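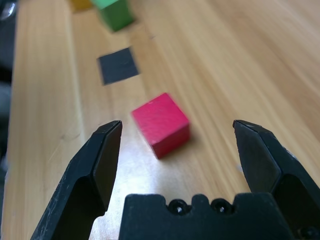

Black plastic, two screws, a few scuffs.

Quick one because I have a batch due at 6 and I keep getting the same email. Yes I'm still doing the captioning work from home. No I'm not quitting the front desk job in Britton. Not yet anyway.

So. Where things stand.

I started with Clarnow in December, evenings only, after the kids were down. They send you audio, mostly meetings and the odd college lecture, you clean up the machine captions and send it back. Paid by the audio minute. Sounds fine until you get four people talking over each other in a room with a fan going. My first file took me most of a night and I made less than the pizza cost. Second one wasn't much better. I nearly stopped there.

What changed was the foot pedal. Bought it used, plugs into the laptop, you tap to stop and tap to go back. Wish I'd had it from day one. Also text shortcuts, I now have 40 of them, for speaker labels and all the phrases people in meetings say constantly ("circle back", "to your point"). Typing those out in full for weeks was dumb.

The money. Best month so far was $900, and that was the month I had off from choir and basically didn't watch tv. A normal month is more like 300 and some change. Which covers the car insurance and some groceries and I'm glad to have it. If you're asking whether you can live on it, I can't. Maybe a faster typist could. My cousin types way faster than me and lasted two weeks, so who knows.

Then Stiren. I got a bunch of questions about Stiren after I mentioned it last time. I signed up, passed the test, sat in the queue for ages with nothing in it. You refresh and refresh. When files do show up they're gone in a second. The pay per minute is better than Clarnow on paper but I've done a grand total of 3 files with them so it doesn't really matter what it says on paper. Keeping the account open. Not counting on it.

Things I got wrong, so you dont have to:

Didn't put anything aside for taxes. Nothing comes out of these payments, it all lands in your account looking like yours. I went to Upadhyay, the little tax office next to the laundromat, and got a talking to. Now a quarter of every payment goes straight to savings before I can look at it. Hurts every time.

Took every file offered. Bad idea. You are allowed to open the sample, listen to the first minute and say no. I say no to anything with hold music in it and anything recorded in a restaurant.

Paid for a "starter course" before I'd applied anywhere. It was a pdf. The pdf told me to apply at places. If somebody wants money from you before you've earned any, close the tab. Same goes for the ones promising to pay you for pasting ads, I tried one of those years ago and never saw a cent, plus they still text me.

Worked from the couch. My neck was wrecked by the second week. Kitchen chair, laptop up on the two big cookbooks, separate keyboard. Not pretty but I can turn my head agian.

Somebody asked about headphones. Over the ear, wired, whatever you've got. The wireless ones I tried had a tiny lag and it made the pedal feel off. Could just be mine.

And someone else asked do they ever call you or do video interviews. Clarnow didn't, it was all a test and a form. Test took me two tries. Read the style guide first, the whole boring thing, the bit about numbers especially. That's what I failed on.

I want to write up the shortcuts properly with the full list but it's a mess of a file right now and half of them only make sense to me. Maybe next month. Ok, got 22 minutes of a budget meeting left to get through, and the guy running it mumbles.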